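Ticket: Gretix uploader flags two-gripper folding takes as "single hand"
Project: Birnosance, clothes on a bed
Status: open
Opened: 2026-07-11

Hi folks, me again! I've been sending in folding takes with the left and right grippers, and out of 176 uploads this week the checker bounced 5 with "single hand, no partner found." Both grippers were on and paired every time, I swear. The rest went through fine (same bed, same mat, same jeans), so I'm stumped.

What I've tried so far:
— restarted the uploader, twice
— re-paired left and right from the Jastetti app
— sent take 2822 again by itself, same error

Stills from the jeans takes, three from the left unit and then one from the right: 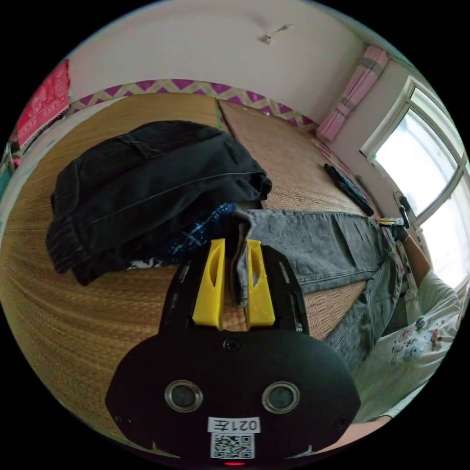
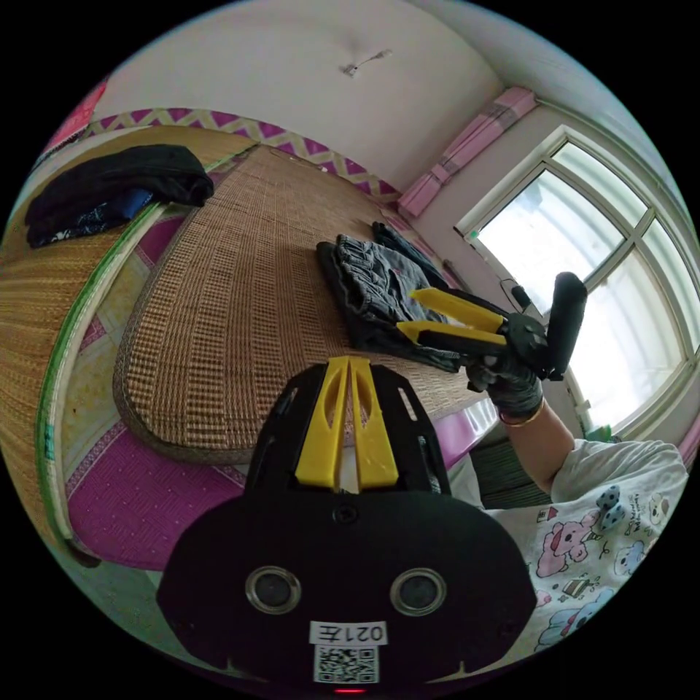
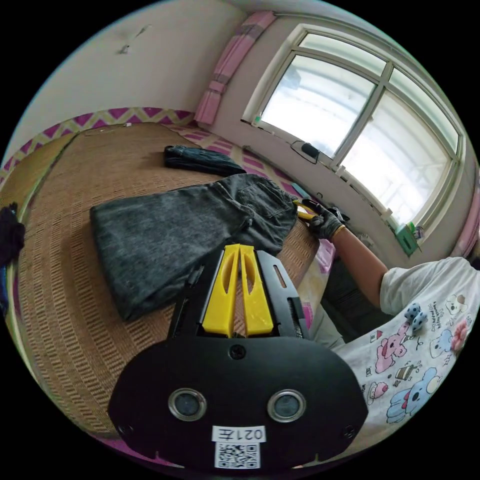
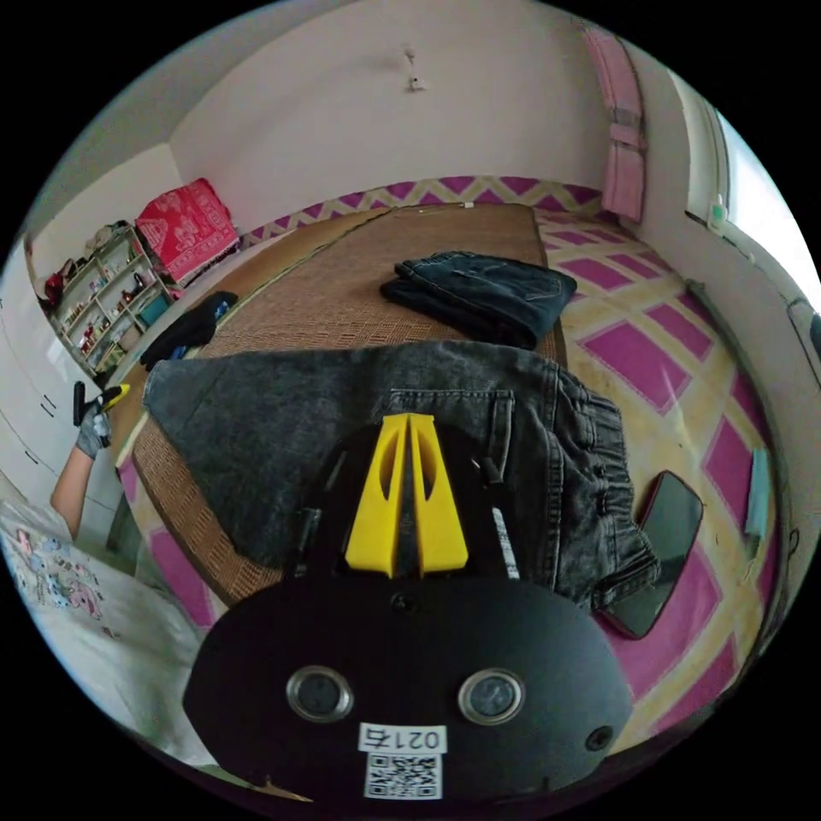

Trindade: Thanks for the log, that helps a lot. The checker matches the two recordings by start time, and it gives up if they're more than 1000 milliseconds apart. I'd bet your right unit is starting late on those takes. Could you open one of the bad ones and compare the first timestamp in each file? Please don't trim anything yet, we need the raw pair.

Okay, just looked! Take 2822 has the right one starting well after the left, so you nailed it. I'd been pressing record on one, getting a grip on the jeans, and only then starting the other. I'll start both before I touch any clothes from now on. Can the bounced ones be matched by hand on your end, or should I fold those over again? I'd rather keep them — a couple were my best waistband grabs so far. Leaving the ticket open till I hear back.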